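About Birkodum

Share 40

Birkodum is a small office in Tultstead that works with private preschools and elementary schools on hiring, staff contracts and handbooks. We have six people on staff. Three of us taught before we came here, and the others worked in school offices.

Þórey Juhl started the business after nine years as a classroom teacher. She had worked at two schools in that time and had never been shown a written copy of either one's conduct rules. When she asked for one at the second school, she was handed a photocopy with two pages missing.
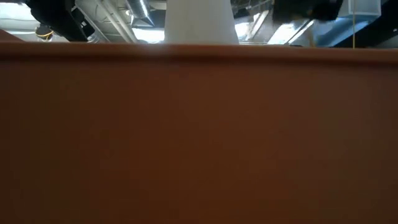 Rust brown, with a lighter rim along the top.

What we do

Most of our work is reading. A school sends us its handbook and its teacher contract, and we go through them line by line. We mark anything that contradicts something else, and anything a new teacher could not be expected to understand. Then we sit down with the director and go over the marked copy. A typical handbook is 60 pages when it reaches us and 40 when we are done.

We also help schools with the steps before a contract is signed: job postings, reference calls, interview questions and the offer letter. Many of the schools we work with hire in May for the fall, so that is our busiest month. If you need a contract looked at before then, please write early.

We do not give legal advice. When a question needs a lawyer we say so, and the school picks its own. 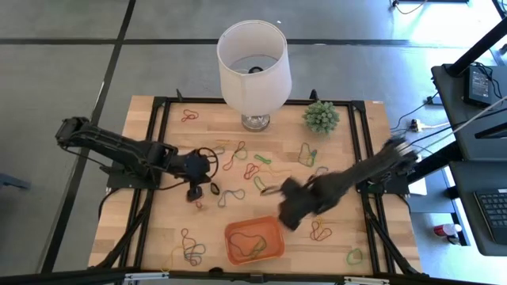 Rubber bands on the tabletop.

Who we work for

Our clients are schools with fewer than 200 students. Many have one person doing payroll, admissions and hiring out of the same room. Gilani, a preschool on the north side of town, was our first client and is still with us. Renby came later, when it added a kindergarten and needed a second kind of contract.

Teachers can come to us too. Twice a year we hold an open evening where anyone who works in a school can bring a contract and ask what a clause means. There is no charge and no sign-up. We keep no copies — you take your papers home with you.

The questions we hear most are about notice periods, unpaid hours before the school year starts, and what happens to health coverage over the summer.
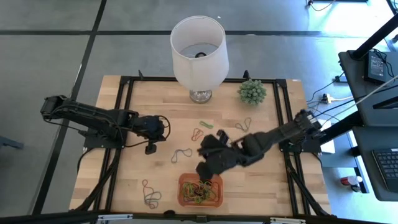
Þórey Baldursdóttir: I took my contract to one of the open evenings and learned that my notice period was twice as long as I thought. I would have given notice too late. I do wish these were held more than twice a year — the line was long and I waited over an hour.

Our office is open on school days. Visits are by appointment, and we answer mail within two working days.

Page last updated May 4, 2024

6 comments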